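Butano shelf teleop - progress report, second half
To: Thaddeus Fitzsimmons, Rankin
From: Daichi Katayama
January 8, 2022

Thaddeus, writing this on a Saturday so it reaches you before the Monday call. Sorry for the short sentences. Budget sheet comes separately from Womurley, they still have the July invoices to match up.

Where we are

3659 demonstrations recorded and saved since July. Of those 400 thrown out after review. Mostly dropped frames, some where the operator gave up halfway and forgot to mark it. The rest are labeled and on the Parketti server, your login should still work. If it doesnt, tell me and I'll reset it.

Tasks covered so far: pick from shelf and place on same shelf, pick from shelf and place one level down, hand to hand transfer. Not covered: drawers. Drawer work was in the plan for this period and slipped, see below.
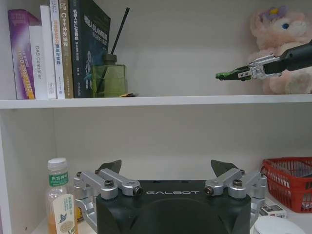

Small objects took most of our time. Under the old control mapping the operator moved both arms at one speed and had to slow everything down just to close on something tiny. We split it. Each arm now has its own speed setting, on a foot pedal. One arm can hold a thing the size of that green toy car up off the board while the other waits down below with its fingers open, and the operator doesn't have to babysit both. Median time for a small object pick went from 31 seconds to 19. Books still slow. Thin spines next to each other are bad, fingertips want to go between two books and end up taking both.

Wrist views are now saved with every demonstration. This was your request from the last review and you were right, the people doing labels use the wrist view more than the head view. Storage went up a lot. We are ok until spring, after that need to talk.

Operators

Four trained, two of them good enough to train others. New people need 10 hours on the controls before we keep anything they record. We tried less and the data was jerky, lots of stop and start. Had to throw a full week away.

Also tried hand guiding (operator takes hold of the arm and moves it through the task directly). Recorded 215 of these as a comparison. Motion is smoother, but the operator's own arms get in the head view and the policy trained on those alone did worse. Keeping them in a separate folder. May still be useful for drawers, where the pull direction matters and is hard to feel through the remote.
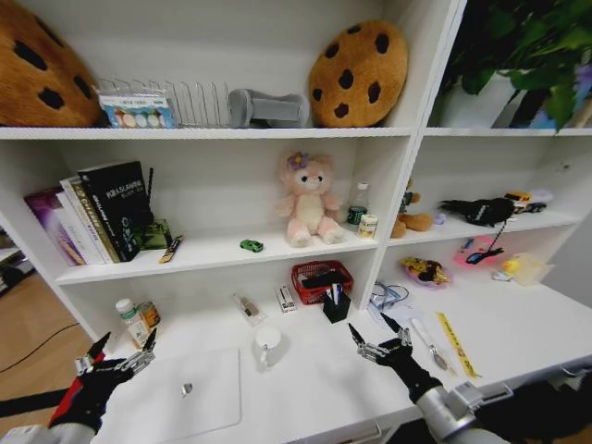 Photo: D. Katayama / Butano project

Desk level is next. Harder than the shelves. Cables, a spoon, a ruler lying at an angle, a closed laptop that we would like the hands to work around and not drag. Reach from the front is fine. The trouble is depth, operators consistently stop short on anything toward the back wall. We are testing a second view in the headset, early but two of the four operators already refuse to go back to the single one.

Problems

- Drawers late by six weeks. Cause is the wrist force readings, which drift over a session. Replacement sensor ordered, Womurley says end of the month.
- Transparent and shiny things. Operators cope, the policy does not. No fix yet.
- Lag spikes on the remote link in the afternoons. Moved recording to mornings for now, so fewer hours per day.

Next period

Finish desk level set. Start drawers as soon as the sensor is in. Retrain on the full shelf set and send you succes rates per object, I know the averages in the last report were not much use to you.

Need from Rankin: a yes or no on the fifth operator, and the storage question above. Can do either on the phone.

Daichi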